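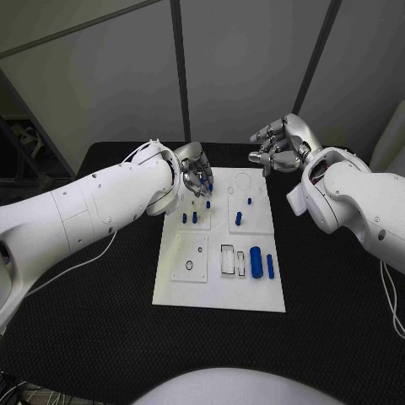
Keeping a sourdough starter going through a cold spell is much easier than people fear, so do put the kettle on and we'll go through it together.

Feed yours at night with 25 g of rye flour and the same of lukewarm water, then give it a good stir (a fork is fine!). 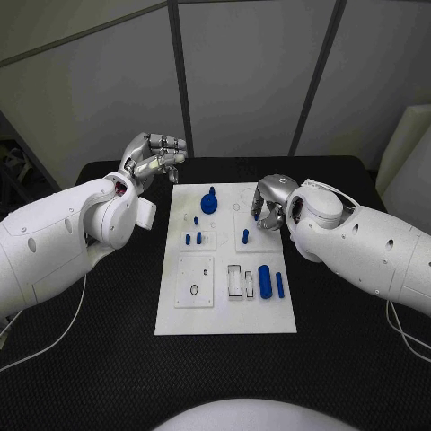

*A white board on the black table, one arm to either side.*

Next, tuck the jar somewhere snug. Mine lives on top of the fridge, wrapped in an old tea towel, and after nine hours or so it has usually puffed up nicely.

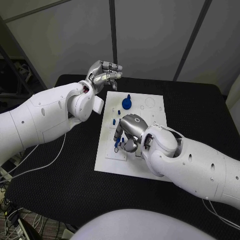 Fladport, November

If yours is still sulking, pour half away, feed it again and wait. My friend Bergþóra Østergaard swears by a spoonful of plain yoghurt, though I've never needed it myself.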